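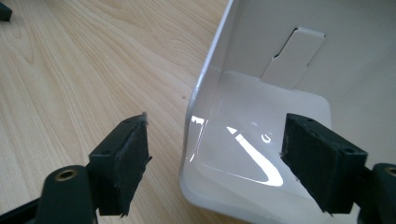 Subject: Re: Houses for a birth in the far north

Hello Bit-na and all,

Thank you for the question. I waited with my answer until I could calculate the chart myself, and I hope it is still useful.

Bit-na Ha wrote:
> I am preparing a reading for a client who was born in Odoi, at 62
> degrees north. With Placidus two of her houses are enormous and
> some others are very thin, and two signs are intercepted. Gamurell
> shows no warning, so I suppose the calculation is correct. Would
> you stay with Placidus or change to whole sign houses? The birth
> time comes from her mother, who says "a little before six in the
> morning". The Ascendant is in Aries.

The calculation is correct. Placidus can be calculated at this latitude, and the real problem begins only at the polar circle, where some degrees of the zodiac never rise or set. But I would look first at the birth time and only after that at the houses.

In the north the signs do not rise at equal speed. Pisces and Aries come up very fast, while Virgo and Libra need more than three hours each. We all learned that one degree of the Ascendant is four minutes of time, but this is only an average. For your client, a mistake of 15 minutes can move the Ascendant by 20 degrees. If she was born a little earlier than her mother remembers, it can be in Pisces, and then the whole reading has a different ruler.

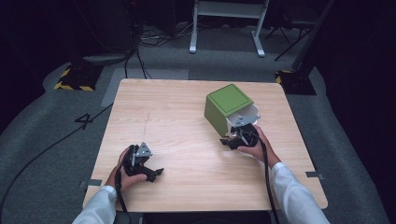
So my suggestion is to ask her for dated events before you choose anything. Moving to another country, a marriage, the death of a parent – these are usually remembered with at least the correct month. I compare them with transits to the angles first, because the angles are the same in Placidus and in whole sign houses. In whole sign the Midheaven can fall in the ninth or even the eighth house, and some people on this list do not like that. I have become used to it.

For northern births I use whole sign for the topics and I keep the exact Ascendant and Midheaven as sensitive points. My teacher in Pikwood used Placidus for everybody until she was 52, and she changed after one chart very similar to yours. I do not say that she was right in all cases.

Please check also the time zone in Gamurell. In my older version the summer time for small places was sometimes missing, and I had to enter it by hand.

If you can send the data without the name, I will be glad to look at it in March.

With kind regards from Jelolar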